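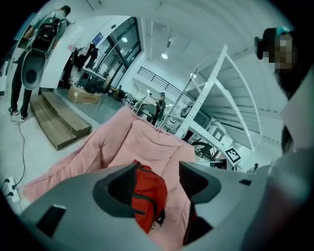

Chapter 14
Counting the Sick

The town of Ustdale once had the healthiest winter in its county. The health office logged 428 cases of whooping cough one year and almost none the next, and the mayor took the credit in a speech. What had changed was the form. The old one fit on a postcard. The new one ran to six pages and asked for the patient's shoe size, owing to a printing error that lasted until January.

Doctors went on seeing coughs. They stopped mailing in the paper.

This chapter is about surveillance, the dull name for a job that decides which outbreaks we hear of. A case has to pass through several hands before it becomes a number. Someone feels bad enough to see a doctor, the doctor orders the right test, the lab finds something, and a clerk types it into a box. Florencio Miranda, who ran the Brekness county office for years, called this "a bucket brigade where everyone is on lunch."

We begin with case definitions, and why "confirmed" and "probable" should never be added together without a footnote. Section 14.2 covers reporting delays. Section 14.3 works through the Liang survey, in which 3042 households were asked about fever and 488 reported one, a good many more than the clinics had on file.

Bring a pencil. The arithmetic is easy, but you will want to erase things.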